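Do white surfaces really need a special cleaner?

Jul 15, 2022

Dean Rudd lent me his bottle of Norkero last month and told me it would change my life. He says that about most things he buys. The label promises a "streak-free, showroom white" on any smooth surface, and at the price they charge I'd want the showroom thrown in.

I'm suspicious of any product made for one colour. Dirt doesn't know what colour it's sitting on. My mother did every white surface in the house with a damp cloth and a drop of dish soap, and the only thing she ever spent extra on was the cloth.

So I gave the Norkero three goes, following the instructions, including the part where you leave it for ten minutes and pretend you have nothing else to do. Then I went back to soap and water for the next three. I couldn't pick a winner. The Norkero smells like a dentist's waiting room, if you're into that.

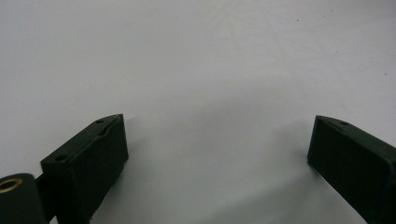 Plain matte white, a couple of tiny dark specks over on the right.

Matte is the hard case, according to the forums. You're meant to treat it gently, with no scouring pads and nothing gritty, and I have no quarrel with that. What I don't buy is the leap from "be gentle" to "spend more". Mervyn Staniforth swears by the Dondell wipes and has done since November, but when I asked what he'd compared them with he changed the subject to his gutters.

As for specks, I've stopped chasing every one. If a fingernail and a wet cloth won't shift it, I doubt a nicer colour of bottle will.

Dean can have his Norkero back. I've still got most of it.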